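Work and Automation, Unit 4: When a robotic hand joins the bench
Handout to read before the seminar

Last time we finished with conveyors and fixed arms, the sort of machinery that has been bolted to factory floors for decades. This week we move on to hands, and I have been looking forward to it all term! A hand changes the conversation at work in a way a conveyor never did, because people look at it and compare it with their own.

4.1 The case

Our case is Cavent, a repair and repacking firm with 189 staff. Its returns department takes in small household goods, checks them, cleans them and sends them back out. Until last November every item was picked up, turned over and put down by a person, up to 2,000 times in a busy shift. The firm then brought in a robotic hand, known in the project papers as Wasis, to take over part of the lifting and sorting.

Read the shift notes by Gertraud Grabner in your reader before you read anything by the managers. She worked the returns bench for years and now trains the hand, and she is wonderful on small things: how you know a lid is going to stick, why you tilt a box before you set it down, which items you never hold by the handle. Almost none of this was in the firm's written instructions. She had to work out what her own fingers were doing before she could teach it, and she clearly enjoyed finding out.

4.2 What changed for the people

Pay attention to the order in which things happened. The first change was physical. Staff reported fewer sore wrists, and two people who had asked to leave the bench asked to come back.

The second was about pace. When the hand stopped on an awkward item, someone had to walk over and sort it out, so a steady job became a job of interruptions. Some liked the variety (you get to move about, you get to solve something) and others found it tiring in a new way. Natanael Vieira kept a diary of 30 shifts, and his entries on waiting are the best thing in the reader. He describes standing ready with nothing to do as harder than lifting.

The third was about grades. Training the hand was skilled work, but it was paid at the bench rate for five months. Compare this with the Araújo agreement from Unit 2, where the new rate was settled before any machine arrived.

4.3 Terms to know

Tacit skill: what a worker can do but has never had to put into words.
Exception work: the items a machine hands back to a person.
Regrading: changing a job's pay level when its content changes.

4.4 For the seminar

Bring 300 words on one manual task you do often and well. Write down every grip, pause and small correction, then swap with a partner and try to follow theirs exactly as written. It is great fun and usually goes wrong by the second line.

Think too about who at Cavent should own Grabner's notes now that they are used in training. We will start there and come back to pay after the break.

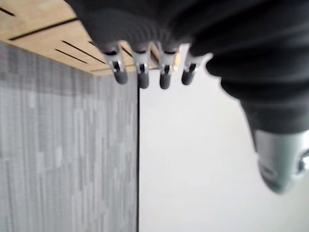 Once we have the pay question on the board, we will split into two groups, one arguing for the bench staff and one for the firm, and change sides halfway through. Please have Vieira's diary with you, as both groups will need to quote from it.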